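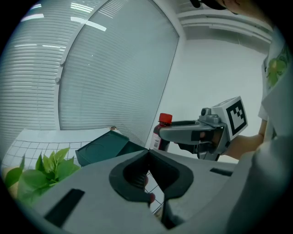 The bottle task has occupied most of my working time at Podadcombe since March, and I have reached the point at which it is sensible to set down how the examples are collected and what we have learned in doing so. The aim is modest. We wish to train a learning system to handle small household items with two hands, and for that we need a large body of examples in which a person does the same thing well, again and again, with small differences each time. The hand-held grippers allow the person to do so at an ordinary table without a full robot arm being present. A bottle with a red ribbed screw cap is a good subject for this work, as it has a clear top, a clear middle and a shape that a padded finger can hold just under the cap. The marker cube fixed to the back of each tool gives us its position, and the small camera on top of it records what that tool is facing.

The project is known internally as Skorker. It began with a target of 800 examples, a figure that was chosen before anyone had held the grippers for a full afternoon. I do not regret the figure, but I would now plan the weeks differently.

How a session is arranged

A session lasts 3 hours, with a pause in the middle. Within it we expect to record 80 examples, of which a certain share will be set aside on review. The table is covered with a sheet printed with a grid, and the objects are put back at fresh positions before each example. The person collecting does not choose these positions. They are read from a list prepared the evening before, and the list is kept with the recordings so that any later reader of the data can see what was asked for as well as what was done.

I had assumed that the list would be resented. On the contrary, the people who collect for us have asked that it be made stricter. When they chose their own positions they drifted towards the comfortable middle of the table, and the system trained on the first batch did very well in the middle of the table and poorly everywhere else. 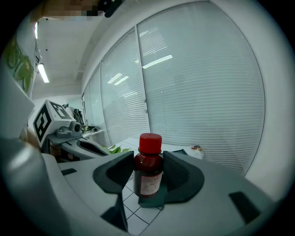 The same drift occurs in the grip itself. A person who has closed a pair of soft fingers on a bottle many times will settle into one approach, from one side, at one height. It is efficient and it is of limited use to us. Our written guidance therefore asks for 12 approaches, which are to be worked through in turn. Some are awkward. The approach from the far side obliges the collector to bring the wrist round further than is natural, and we have agreed that it should not be asked for late in a session.

Speed was the second matter on which our guidance had to be rewritten. The first version asked for "a natural pace". Each person understood this in their own way, and the differences were large enough to appear plainly in the recordings. The present version asks that the approach be slow, that the fingers be closed in a single movement, and that the tool then be held still for a moment before anything else is done. The still moment has been most valuable. It gives the reviewer a fixed point from which to judge the example, and it gives the system a clear end to one stage and a clear start to the next.

What is kept and what is set aside

Every recording is reviewed by a person who did not collect it. An example is set aside if a marker cube is out of sight for too long, if the bottle is released and taken up again, or if the two tools touch one another. It is not set aside merely for being untidy. A slightly poor grip that is then put right is among the most useful things we can record, and I had some difficulty in persuading my colleagues at Linent, who assist with the review, that such examples should remain. Their instinct was to keep only the handsome ones. We compared two versions of the system, one trained with the corrections and one without, and the version that had seen corrections was better able to recover when a grip began badly. The matter was then settled.

Examples that are set aside are not deleted. They are moved to a separate store with a short note of the reason, written in plain words. I would recommend this to any group beginning similar work. Our rules have changed more than once, and on each occasion we were able to go back and restore material that would otherwise have been lost.

The other objects on the table

We are sometimes asked why the table is not cleared of everything but the bottle. A home is seldom so tidy, and a system which has only met a bottle standing alone will be confused by the first plant or book it meets. The extra objects are changed on a schedule of their own. They are never to be touched during an example, and if one is moved by accident the example is marked accordingly.

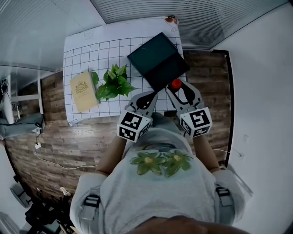 Work still to be done

The next stage is a second site at Bailly, where the light is quite different and the table is lower. The guidance will be sent in its present form, without any spoken explanation from me, so that we may find out which parts of it are unclear. I expect the section on approaches to cause the most trouble.

I also intend to revise the order of work within a session. At present the difficult positions fall wherever the list happens to put them, and the review notes suggest that examples from the final half hour are set aside more often than the rest. Shorter sessions may be the proper answer, although this would extend the whole programme. A draft of the new timetable is with the team for comment, and I shall write again when the first recordings from Bailly have been through review.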